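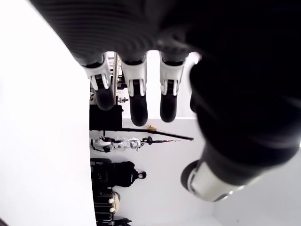 Anyone who gets off work at eleven has had to walk home or pay for a cab, one rider wrote during the public comment period, adding that the walk from the hospital to Ruma takes more than an hour and has no sidewalk for much of the way. That comment was one of more than 2,000 received by Drerkent Transit before it settled the route and hours of the new late bus.

**Late bus between Mandedstead and Ruma starts in October**

MANDEDSTEAD – Drerkent Transit will begin running a late evening bus between downtown Mandedstead and Ruma in October. The new Route 22 will leave Mandedstead Station every 40 minutes from 8:20 p.m., with the last departure at 1:00 a.m. The last bus back from Ruma leaves at 12:15 a.m.

Evening service on this corridor now ends shortly after 8 p.m. The daytime Route 9 covers most of the same streets and will keep its current schedule.

From the station, Route 22 will follow Cáceres Street to the hospital, turn north at the county fairgrounds, and continue along the river road to Ruma. It will serve the college on all trips except the last one, which goes straight up the river road. Riders for the college on that trip should get off at the fairgrounds stop, a short walk from the south gate.

Several changes were made after the comment period. The first draft of the route skipped the hospital and used the bypass instead, which would have saved six minutes. Most of the people who wrote in about the hospital work there, in food service, cleaning, and nursing. The final version goes to the main entrance, and the 11:40 p.m. trip was set to leave the hospital ten minutes after the evening shift ends.

Comments from Ruma mostly concerned noise. Buses will now wait at the grocery store parking lot between trips, with engines off, and will no longer use the turnaround next to the apartments. Requests for service to the lake could not be met this year. The road past the boat ramp is too narrow for a full-size bus, and the smaller vehicles are already in use on other routes in the evening.

**Fares and passes**

A single ride costs $2, the same as in the daytime. Transfers from any other Drerkent Transit route are free within 90 minutes. Monthly passes, student passes, and senior cards are accepted at all hours. Drivers cannot make change. Riders can load money onto a fare card at the station machines or at the customer window, which will stay open until 9 p.m. starting the same month.

After 10 p.m., riders may ask to be let off between regular stops wherever the driver can pull over safely. Please tell the driver at least one block ahead. Pickups are at marked stops only.

**Ridership**

Drerkent Transit expects around 2,000 trips a month during the first winter. The service is funded for one year from the existing operating budget. Ridership figures will be posted on the agency's website each month, and the schedule will be reviewed in the spring. Times may shift by a few minutes before then if connections at the station prove too tight.

Printed timetables in English and Spanish will be available on all buses and at the Mandedstead and Ruma libraries before service begins. Large-print copies can be requested at the customer window.

**About Drerkent Transit**

Drerkent Transit operates local buses and dial-a-ride service in Mandedstead, Ruma, and the surrounding towns.

Media inquiries: Communications Office, Drerkent Transit, Mandedstead Station, second floor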